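Flerkitier table notes: bottles and bowls

README, second version, September

What this is

A set of 234 short entries on handling household drinks bottles and bowls at a table. Each entry has one or more stills and a line of text saying which things were out and what was being done with them. Frans Postma wrote most of the lines. I (Dušan Golob) checked them and rewrote 70, mostly where the wording claimed more than the still could show.

The folder used to be called "pouring". I have taken that name off. A person holding a bottle near a bowl is a person holding a bottle near a bowl, and I don't think a label should say "pours juice" unless liquid can be seen leaving the neck. Frans disagrees. His versions are kept in the column old_text if you prefer them.

What is in an entry

id - a plain number, with gaps where entries were dropped
objects - bottle, bowl, cup, jug, lid
action - hold, lift, tilt, pour, set down, unclear
cap - on, off, unclear
contents - colour only
old_text - the earlier wording, where there was one

The contents field gives no drink names. The first version had "orange squash", "apple juice" and "cooking oil" for what look to me like the same few shades of yellow, and there is no way to settle it from a still.

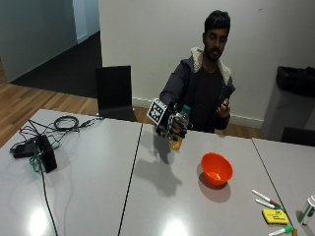 Entry 15. Objects: bottle, bowl. Action: hold. Cap: on. Contents: orange-yellow.

Entry 15 was "about to pour" in the old text. The green cap is on the bottle and the bowl is empty, so I changed it to hold. The slight lean did not persuade me that tilt was any better, though a fair person might choose it.

Known problems

Bowl and cup overlap badly. Mendonça's list, which we started from, separates them by handle, and that fails for anything without one. Eight entries are still marked both ways.

"Unclear" is used more than anyone would like. I would still leave it alone.

Clear plastic is hard to judge when a hand is round it. Fill levels were tried and removed.

Waria and Nemico both asked whether the set could be used to teach "kitchen skills". I doubt it. The entries cover a narrow bit of table work and say nothing about cooking, cleaning or what people do at home when they're thirsty.

Changes since the first version

- action "pour" now needs visible flow
- drink names removed
- fill level removed
- spelling of "lid" entries made consistent (was "lid", "top" and "cover")

Corrections go to Frans, with the entry number. Please say what you can see - guesses about what came next will be sent back.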